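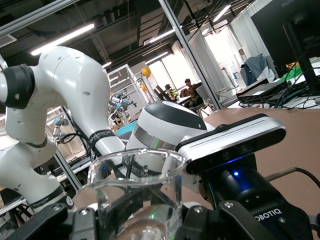 Section 4 – Your first batch of water kefir

Welcome to the fun part! By now your Lemden starter grains have been unpacked and rinsed (see Section 3 if you skipped ahead, we know how it is), and you're ready to turn plain sugar water into something fizzy and tart. The grains are alive, so the first batch is really a wake-up call for them and may taste a little flat. You'll want your jar, the Gridar lid with its valve, a plastic or nylon strainer, and a clear glass cup with a good thick rim, like the one in the picture, for tasting. Clear glass makes it so much easier to check the color as the days go by, and you'll be doing a lot of checking!

What you need for one jar

Water kefir grains, the whole packet
White or raw cane sugar, 1/4 cup
Water, 4 cups, without chlorine
One dried fig or a few raisins (unsulfured)
A slice of lemon, well scrubbed

4.1 Mixing the sugar water

1. Wash the jar in hot water with plain dish soap. Rinse it twice, then once more for luck.
2. Heat one cup of the water until it steams, take it off the stove and stir in the sugar until the bottom of the pan looks clear.
3. Pour in the other three cups cold. Wait until the mix is at room temperature all the way through.
4. Pour it into the jar, leaving two inches free at the top.

CAUTION: Never add grains to warm sugar water. Heat will kill them, and no amount of patience brings them back.

Note: If your tap water smells like a swimming pool, let it stand overnight in an open pitcher. Some cities use chloramine, and standing does nothing for that, so use bottled spring water if you're unsure. Distilled water is too empty for the grains, which like a few minerals.

4.2 Adding the grains

5. Tip in the grains and let them sink. A few floaters are fine.
6. Add the fig and the lemon slice.
7. Screw on the Gridar lid (part 1055) until it stops, then back it off a hair. The valve should click when you press the middle with a fingertip.
8. Put the jar on a plate, out of the sun, somewhere between 68 and 78 degrees F. The top of a kitchen cabinet is great. The top of a fridge can run too warm in summer, so check it with a thermometer first.

4.3 Waiting and tasting

9. Leave the jar alone for 24 hours. Small bubbles may start climbing up the sides, and it's lovely to watch!
10. Taste at 24 hours, and again at 36 and 48. Pour out a little with a clean ladle – never drink from the jar or put tasted kefir back in.
11. Stop when it's less sweet than you started with and has a light, lemony edge. In our test kitchen in Ovthorpe that's usually close to two days. Yours may be faster.

CAUTION: Don't go past 72 hours. The grains run out of sugar and begin to break down, and the kefir turns harsh and yeasty.

Note: Fermented drinks contain a small amount of alcohol, even on a short first ferment.

4.4 Straining and bottling

12. Lift out the fig and lemon and throw them away.
13. Strain the kefir into a pitcher. Put the grains straight into a fresh batch of cooled sugar water, starting again from 4.1.
14. Drink it now, or fill swing-top bottles with the kefir and a splash of juice (sour cherry is wonderful, and so is ginger with pear). Leave two inches of space in each.
15. Keep the bottles at room temperature for one day, then move them to the fridge.

CAUTION: Pressure builds quickly in a closed bottle. Use only bottles made for fizzy drinks, open each one once a day over the sink, and point the top away from your face. Square decorative bottles can burst.

4.5 If something looks off

No bubbles after 48 hours: move the jar somewhere warmer and give it one more day. First batches can be sleepy.

Thick, syrupy liquid: rinse the grains in cool, chlorine-free water and use a bit less sugar next time.

Egg smell: leave out the fig for one batch and clean the lid valve with a soft brush.

Fuzzy spots on the surface, any color: throw out everything, grains included, and scald the jar. Replacement grains are item 3772 in the Spahić catalog, and spare valve seals are item 395.

Continue to Section 5 for resting your grains while you're on vacation.

Guide last revised 03/10/2018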